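From: Marina Pappas
To: Drultville Neighbors list
Subject: Re: [drultville-neighbors] Sentencing hearing in the Marnitz Street case

Replying to the whole list because three people wrote to me off-list with the same questions.

> Does anyone know if the hearing is still set for June? The paper
> said the judge moved it. Also, are we allowed to write to the
> court, or is that only for the family? And what happened to the
> fund? I gave in the spring and never heard where it went.
> – Irken

The hearing is still in June. The defense asked for more time and the judge gave them 2 weeks, so it is at the end of the month instead of the middle. It starts at 9 a.m. in the county building, second floor. The room has 117 seats and the front rows are held for the family, so come early if you want to sit. There is a screening line at the door. No signs, and no shirts or buttons with his picture. The clerk was firm about that when I called.

On letters: victim impact statements are for the family. Neighbors can write too, but those letters go to the prosecutor's office, and the prosecutor decides whether to pass them on. Keep it to one page and write about what you know yourself. Please don't tell the judge how many years to give. Put the case number at the top. I can send it to anyone who needs it. I have 7 letters in hand now and will drop them off together.

On the fund: it closed with $1,228 after the bank fee. All of it went to Mrs. Economou for the funeral bill, and I have the receipt from the funeral home. A second collection is going around on the east side of town. I don't know who runs it and the family has not heard from them, so I would hold off giving until we find out.

The family has asked for no visitors the night before. Food is fine – leave it with the neighbors in number 4.

Two of you asked about the corner streetlight. The city says the work order is open. I'll call again.

Marina Pappas
Marnitz Street 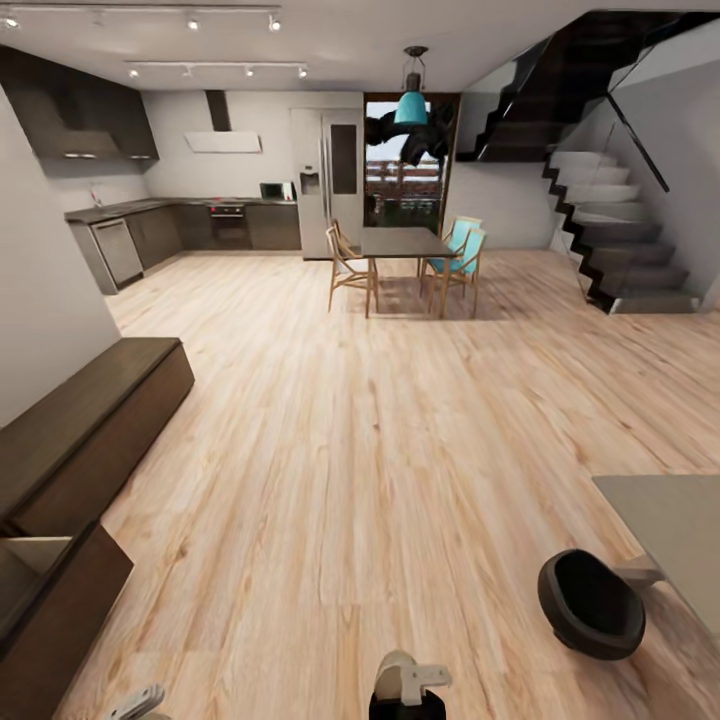

Computer rendering, kitchen and stairs

> Also, is the walk from the church still on for that
> evening, or did it get dropped?
> – Irken

Missed this at the bottom of your message. The walk is still on, 7 p.m. from the church steps. Bring a flashlight.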